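I've had the Skellov hand gripper for a few weeks now and people keep asking me if it's worth the money, so right, kettle on, thread time. (1/16)

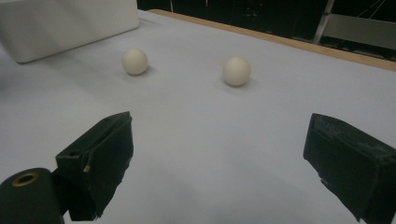

It's the teaching kit, by the way, the one where you hold the gripper yourself and do the job over and over, and then the software learns from what you did. I'm not on the beta, I paid for mine, nobody at Skellov knows I exist. (2/16)

What you get: the gripper, a camera that clips on, a cable that's too short, a little bag of spare pads and a year of Drenuvow, which is the software side. There's a printed booklet as well and it's quite good! Whoever wrote it has clearly dropped things on their own foot. (3/16)

Setting up took me an evening. Most of that was Drenuvow wanting an update, then wanting a restart, then forgetting my password. The calibration bit was painless. You wave a printed card about until it beeps at you and off you go. (4/16)

I started with balls because the booklet says not to start with balls. Pick up, move across, put down, let go. They roll, obviously, and you learn very quickly that the letting go is the hard part. Open too fast and you flick the thing across the table. (5/16)

My first batch was rubbish. I was grabbing like I was late for a bus, and when I played it back in Drenuvow half the takes were flagged red for "rushed closure". Bit rude, but fair. (6/16)

Second go I slowed right down and came in lower, so the pads meet the ball round its middle and don't squeeze it out the top. Much better. If you buy one of these, do yourself a favour and spend the first night just practising that (with the recording off, save your disk space). (7/16)

I'm at 1537 takes as of tonight. Drenuvow says aim for 4000 before you train anything you'd want to rely on, which sounded mad when I read it, but once you get into a rhythm with a podcast on they do stack up. (8/16)

Comfort: okay for a short session, less okay after that. The weight sits forward and my wrist started moaning on day one. I've got big hands too, so if yours are smaller I'd try to have a hold of one first. I now stop after every 13 takes and shake my arm out like a swimmer. (9/16)

Pads. These are my main gripe. They grip really nicely when they're fresh, then they pick up every bit of fluff in the postcode. The booklet says wipe them with a damp cloth and leave them to dry, which works, but you can't carry on while they're drying so have your spares ready. (10/16)

And the spares are pricey! A pack of 5 costs more than I'd spend on a decent takeaway. Someone on the forum swears by the Zikilis ones, which are meant to fit and come in a softer version. I've ordered some and will add to this thread when they turn up. (11/16)

Software gripes, quickly. You can't rename a batch once it's uploaded. The undo button undoes the whole take when all you wanted was to trim the end. And the progress bar goes to the top and then sits there for ages, so don't pull the plug like I did. (12/16)

Software nice things, to be fair to them: the playback is lovely, scrubbing back and forth is smooth even on my elderly laptop, and you can star your good takes and tell it to show you only those. I use that all the time. (13/16)

Support: I wrote in on Monday, January 4, 2021 about the short cable, fully expecting silence, and had a proper reply the same afternoon. They can't swap it but told me which longer one would work, and it does. Can't complain about that. (14/16)

I did look at the Stankevičius starter set before I bought this. It's cheaper, and it looks better made in the photos, but you have to sort the camera out yourself and I know what I'm like, it would still be in its box in May. If you're handy with that sort of thing I'd give it a look. (15/16)

So would I buy the Skellov again? Yes, with a grumble about the pads. If you only want to muck about for a weekend it's too much money, maybe see if a local makerspace has one you can borrow. Going to try mugs next. Shout if you've got questions, I'll answer what I can after work tomorrow. (16/16)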